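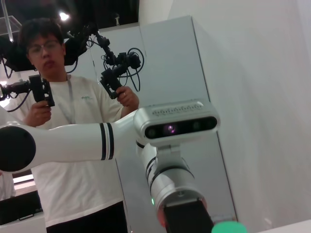

Page last changed: Dec 9, 2021

About Purnden

Purnden is a calibration and repair laboratory for weighing equipment. We service bench scales, floor scales, counting scales and analytical balances for pharmacies, food packers, machine shops and testing laboratories. Work is done at our building on Wukar Road or at the customer's site, depending on the capacity of the instrument and whether it can be moved without affecting its adjustment.

The company was started by Hortensia Orellana and Attila Kelemen as a repair counter for retail scales. Calibration was added when customers began asking for written results along with the repair. Repair and calibration are now separate departments with separate records. An instrument that passes through both gets an as-found report before any adjustment and an as-left report afterward.

What we work on

Bench calibration covers balances and scales up to 106 pounds. Heavier instruments are calibrated in place. For floor scales we bring our own test weights and need level access from the loading door to the scale. Truck scales are outside our scope – we can pass on the name of a firm that handles them.

Repair covers load cells, indicators, displays, power supplies, keypads and mechanical suspension parts. We stock parts for current models and keep a smaller stock of used parts for older ones. If a part can no longer be bought, we say so in the quote and return the instrument unrepaired on request.

How calibration is done

Incoming instruments are left powered in the measuring room overnight before testing. The tests are repeatability, eccentricity and linearity, run in that order. Repeatability is measured near full load unless the customer names a different working point. Customers who weigh mostly small amounts should name one, as the result at full load says little about performance near the bottom of the range.

Uncertainty is stated for each test point. We do not recommend recalibration intervals on the certificate itself. If asked, we will go over the instrument's history and suggest an interval in a separate letter.

Reference weights are kept in 3 sets. Two are in regular use and the third is used only to check the others. The checking set does not leave the building.

People

Hortensia Orellana – general manager, quotes and contracts
Attila Kelemen – head of repair
Nélida Domínguez – head of calibration, signs certificates
Dionysis Stergiou – on-site service and scheduling
Abelardo Vergara – records and software

Records

Certificates are kept in Zolness, a database written in-house, and can be reissued at no charge. Paper certificates from before the changeover have been scanned but are not searchable by serial number. For those, please send the certificate number or the month of service. Zolness currently holds records for 172 customer sites.

Building and hours

The measuring room is on the ground floor at the rear and is closed to visitors while tests are running. The repair shop and the front counter share the street side. The counter is closed for inventory during the first week of May, and instruments already in the building are still worked on during that week. Parking is in the Ogundipe lot next door, second row.

Please send balances in their original case if you have it, with the pan removed and packed separately. Instruments used with hazardous materials must be cleaned before shipping and must arrive with a signed statement of what they were used for.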